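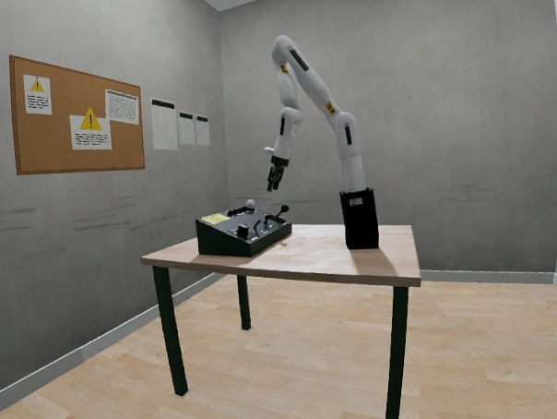 Kuo asks whether every demo has to start from the same pose. Nope, and please mix it up! Small changes in where the arm begins are gold for the learner.

## 4. Recording console demos in Clorer

You're ready for the fun part. One set is 60 demos on a single control, and a good set teaches Destine a surprising amount.

1. Open the console task and choose **one** control, such as the white knob.
2. Bring the gripper over the console with the fingers pointing down. Stay clear of the panel.
3. Press **Record** and hold still for a moment.
4. Move in, work the control, then back away.
5. Press **Stop** and mark the demo *Keep* or *Toss*.
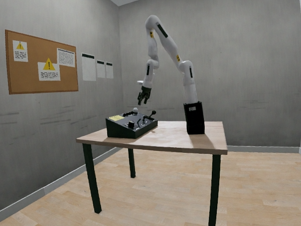
*Fig. 4-1. Gripper empty, above the console.*

**Note:** Slow is fine, wobbly is fine! Clorer trims the still parts at both ends, so take your time lining up.

**Caution:** Don't switch controls in the middle of a set. Mixed sets get the wrong task label and you'll have to sort them by hand.

6. After demo 14, play back a few. If the fingers pass through the panel, lower the speed to 85% and redo those.
7. Save the set and start a new one for the next control.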